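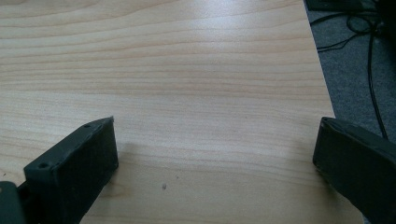
**Why does a laptop next to the printer get a slower connection than the printer does?**

The printer is on a cable. The laptop is sharing one radio channel with every phone in the building, and it may still be holding on to an access point two rooms away.

(Leave that up while people sit down. Start at ten past.)

## Opening

- Say who I am. Ailsa Kinnear, network support at the Skamholm office. Laurier Vachon did the cabling and will take questions on that.
- Talk is on roaming: how a device decides to leave one access point and join another.
- The device makes the decision. Say this twice. The access point can suggest, but the laptop chooses.

## What we had

- Two access points, both Nokico, same network name, both on full power.
- 824 complaints logged in the old ticket system under "wifi slow". Fergus read them all and put 612 down to sticky clients.
- Sticky client = a device that hangs on to a weak signal when a stronger one is close by.
- Explain why full power makes it worse. The laptop hears the far access point well enough to stay, but its own radio is weaker and the replies get lost. Retries go up and everyone on that channel waits.
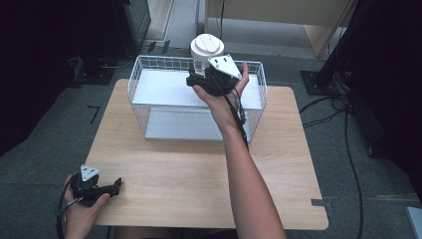
## What we changed

1. Turned transmit power down on both units. People expect the opposite, so go slowly.
2. Put them on channels that don't overlap. They had both been on 6.
3. Switched off the lowest data rates. Old barcode scanners in Cairns dropped off when we did this, and Morag had to put one rate back.
4. Turned on neighbour reports, so a device gets a list of other access points to try.

Ask for hands: who has scanners or card readers more than ten years old? If a lot, spend longer on step 3.

## Checking it

- Walk the corridor with a ping running and watch for the gap at the handover.
- Look at the access point's hardware address before and after. If it hasn't changed, you haven't roamed.
- Blair Skinner's script logs both to a text file. It's on the Lakon share, in the folder called walktests.

## If short of time

Skip neighbour reports. Keep the power slide.

Questions to expect: mesh kits (different talk), 6 GHz (we have none), cost (only our time)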